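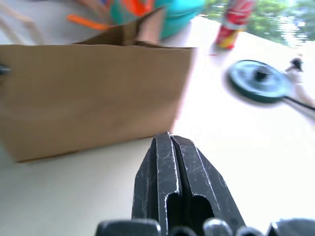 Wrist camera, closed fingers, next to the bag.

3 November 2019

Bag day again. The plan from the Markau meeting was to get the paper bag task into a state where anybody on the rota can sit down and teleoperate it without me hovering, and I think we're nearly there (nearly!). The task as written: bring the bag upright, open the mouth, get hold of a handle, lift. It reads like nothing at all and it is a pig to do through a pair of arms.

The main trouble is still that paper gives you nothing back. With the cups I can feel my way a bit by how the wrist jerks, but a bag just folds quietly and by the time I've noticed it on the screen the front has gone in. I had a long go first thing with the scaling at the old Bilero setting and kept overshooting, so I turned it down and my hands calmed down as well. Slower, yes, but the replays look like somebody who knows what they want.

Also tried coming in with the fingers shut and using them as a blunt nudge before opening up. I like this a lot! It means the first contact is a shove on the outside of the paper and there's no finger poking into the mouth by accident. I've put it in the notes for operators as an option, we can argue later about whether mixing two styles in one dataset is going to bite us. 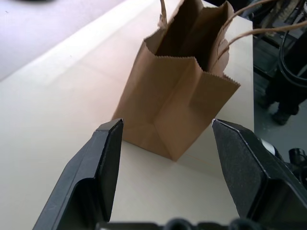 Mahfuz Wijesinghe thinks it will bite us, and wrote so in the margin of the printed sheet: pick one approach, do the whole batch that way, and keep the nudge for a separate folder with its own label. Fair enough. I've split them, so anything with the nudge now goes under Saltotholm and the plain approach stays under Fang, and would everyone please check which one is selected BEFORE pressing record. I got that wrong myself and had to move episode 46 by hand.

Handles next. The twisted paper ones are thin and they wander, so aiming for the top of the loop is hopeless, it swings off as soon as you touch it. Much better to go for the bit close to the rim where it's stiffer, pinch, wait a beat, then lift. The waiting matters more than I'd have guessed. If I lift while I'm still closing I get a lovely-looking episode with nothing in the fingers.

Two arms make it easier to do and harder to teach. Ngan-ling Hsu had a turn and she does most of it with the left, with the right only there to steady the bag low down, 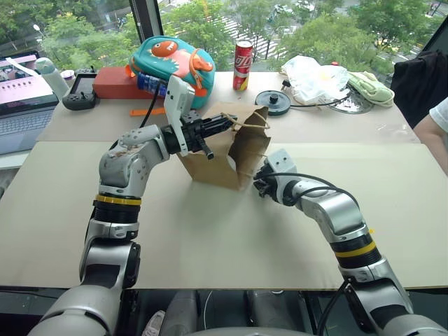
and that's so much tidier than my way of chasing it with both that I'm going to copy her and redo my morning's lot. The left leads and the right keeps still until the pinch is done. I've asked her to write it up in her own words for the sheet.

Episode total stands at 121, against the 600 we promised back in August. Hm. Threw out 3 for dropped camera sync, same fault as before, Chih-ming Chung has the logs.

To do: fresh bags (the same few are going soft at the folds and the soft ones behave differently), mark the start position on the board with tape, ask Sum-yee Man if the replay tool can show both wrist views together.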